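Build log, October, late evening

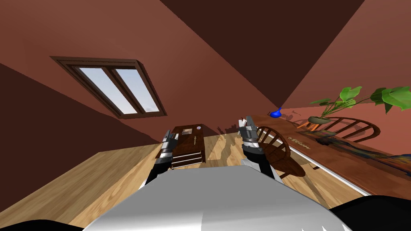

Spent the session on the head tilt joint. The simulated torso now loads without the shoulder links exploding on the first step, so the remaining fault is orientation. I had entered the neck pitch in the Telutness config as if the zero were level, and the Idero model takes its zero from the torso mount. Gravity was fine the whole time, the base was fine, and I lost most of an hour checking both. The camera was the only thing wrong. With the sloped ceiling taking up that much of the view and the floor running off at a slant, there is an obvious roll term in there as well as pitch. Both grippers do sit at similar heights with the low cabinet between them, so the arm home pose is good and I am leaving it alone.

Joint limits next. The file from Clistlow has the left elbow at 200 and the right at 203, which has to be a typing error. Set both to 200 and reran. No change in the home pose, as expected.

Step time is poor on the garage machine. Ran 3,060 steps with contacts on and watched the fan more than the screen. Finger contacts are the expensive part – every segment has its own collision mesh, and most of them could be plain capsules. Will swap the outer segments first and compare.

On the real side, the McAlister bracket for the left shoulder is printed but the bolt holes came out tight. Reamed two, stopped when the drill battery went flat. The remaining ones can wait. The wiring loom is cut to length and labeled, not crimped. I need to buy more ferrules before I start on it.

Cable check: pin 53 on the breakout is still floating. Tied it to ground with a jumper for now – wrote it on the tape so I don't forget it is temporary.

To do: fix roll sign, rerun at level, save the pose, then try a slow reach to the cabinet top with the right arm only. Left arm stays locked until the capsules are in.

Shut down at 11:40. Left the printer on for the second bracket.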